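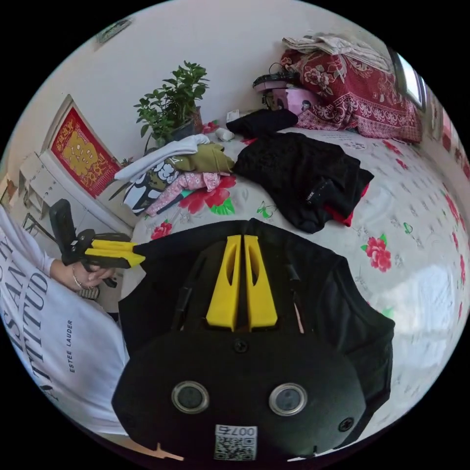 Why laundry, one reader asked under my last post, when every other club at the school is building something that drives around and throws balls. The same reader thought a shirt was too easy to count as a robotics project.

I had the same opinion in February, when our club at Flatport picked its project for the year. I voted for the line follower and lost. Now I think a pile of clothes on a bed is the hardest thing we have worked on.

The task we set ourselves is short to write down. Pick one garment out of a mixed pile, lay it flat, fold it, put it to the side. We do it by hand with the grippers, one in each hand, and the recordings go into the training set. We named the project Flarunano after a long argument, and the name is on the entry form now, so it stays.

Working with two fingers per hand changes how you fold. You can't smooth anything with your palm. You pinch a corner, pull, let go, pinch again. Thin cotton is fine once you find an edge. Knits are bad. A heavy black knit on a bed has no obvious corner, and the sleeves end up underneath, so most of the time goes into finding out which part you are holding. Patterned sheets make it worse for the software too, which kept marking printed flowers as things to pick up. We left the patterned sheets in. People have sheets like that.

The rules we follow now:

Both grippers start outside the pile.
No helping with a knuckle or a wrist.
If a garment falls on the floor, the take still counts and gets a note.
6 takes per person, then swap.

We have 660 takes so far. I went through 50 of them last week and threw out 4, all for the same mistake, which was starting to fold before the recording light was on. Two of those were mine.

The model trained on the first batch can find a sleeve. It can't fold a sweater. On T-shirts it makes the first fold and then pinches the same corner over and over. We think it needs more examples of the second fold, so that is what we are recording through the end of November 2024.

The Cevora entry is due after that. It asks for a written report and an uncut video of one full run. The report is half done and needs a section on how we split the takes into training and test. I am writing that part this week, and the others are sorting the notes on dropped clothes.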